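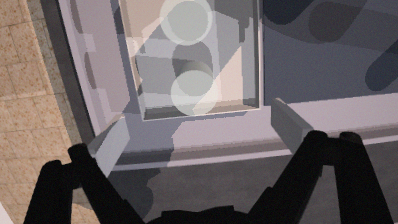 Accueil > Opinions > Élevage

Prix du lait : arrêtons de signer des contrats que personne ne relit

Temps de lecture : 3 minutes

14/03/2023

Le prix payé aux producteurs a monté l'an dernier, et beaucoup d'éleveurs en ont profité pour souffler un peu. Je ne vais pas le leur reprocher. Mais un bon prix de base ne dit pas grand-chose de ce qui restera sur l'exploitation à la fin de l'exercice, et les contrats qu'on nous propose autour de Ridurville méritent une lecture plus attentive que celle qu'on leur accorde.

Prenons celui de la laiterie Flulleck, que plusieurs voisins ont renouvelé en octobre. Il fait 17 pages. Le prix de base tient en un paragraphe, tout le reste concerne les corrections : matière grasse, matière protéique, cellules, saisonnalité, volumes hors référence. La formule d'indexation renvoie à une annexe, qui renvoie elle-même à un barème révisable par l'acheteur après simple information du vendeur. Autrement dit, l'éleveur s'engage sur cinq ans et la laiterie sur quelques semaines.

J'ai repris mes propres factures. Avec 80 vaches à la traite, la seule révision de la grille saisonnière m'a coûté 1595 euros sur l'année, sans que mon prix de base bouge d'un centime. La somme ne met pas une ferme par terre. Elle représente tout de même une bonne partie de ce que je paie au service de remplacement, et je ne l'avais pas vue venir.

Shewit Sisay, qui livre à la même laiterie et avec qui j'ai souvent parlé de ce dossier, n'est pas d'accord avec moi. Pour elle, la sécurité de la collecte vaut bien quelques clauses désagréables. Quand on est en bout de tournée, on ne choisit pas son camion. L'argument est sérieux. Dans le secteur du Belay, il ne reste qu'un collecteur, et ceux qui ont voulu faire jouer la concurrence ont vite compris qu'il n'y en avait pas.

C'est pourtant cette situation qui devrait nous pousser à négocier ensemble. L'organisation de producteurs compte 112 fermes. Elle a le droit de discuter la formule de prix au nom de ses adhérents, et elle le fait trop timidement. À la dernière réunion, on a passé une heure sur le calendrier des assemblées et dix minutes sur l'indexation. Wubit Tamiru a demandé que les coûts de l'aliment et de l'énergie entrent dans le calcul avec un poids fixe, écrit noir sur blanc. On lui a répondu que le point serait étudié. Il l'était déjà l'année d'avant.

Je demande trois choses, et aucune n'est extravagante. Que le barème ne puisse pas être modifié en cours de campagne sans l'accord de l'organisation. Que la part des coûts de production dans la formule soit chiffrée au contrat. Que le préavis de départ soit le même des deux côtés – douze mois pour nous, douze mois pour eux.

La coopérative Sosemwood a accepté une clause de ce genre avec ses livreurs, et elle collecte toujours. On me dira qu'elle transforme surtout des fromages, qu'elle valorise mieux, que la comparaison ne tient pas. Elle tient sur le préavis et sur le barème, qui ne dépendent pas du produit vendu.

Les industriels ont leurs contraintes, la grande distribution ne leur fait pas de cadeaux et je ne crois pas que Flulleck s'enrichisse sur mon dos. Je constate seulement que lorsque le marché baisse, la formule le répercute dès le mois suivant, et que les charges, elles, mettent bien plus de temps à y apparaître. L'aliment a augmenté avant le lait. Il restera cher quand le lait redescendra.

Les prochains avenants doivent arriver avant l'été. Je ne signerai pas le mien avant que l'organisation ait rendu un avis écrit sur l'annexe tarifaire, et j'invite les autres adhérents à lui en faire la demande dès maintenant.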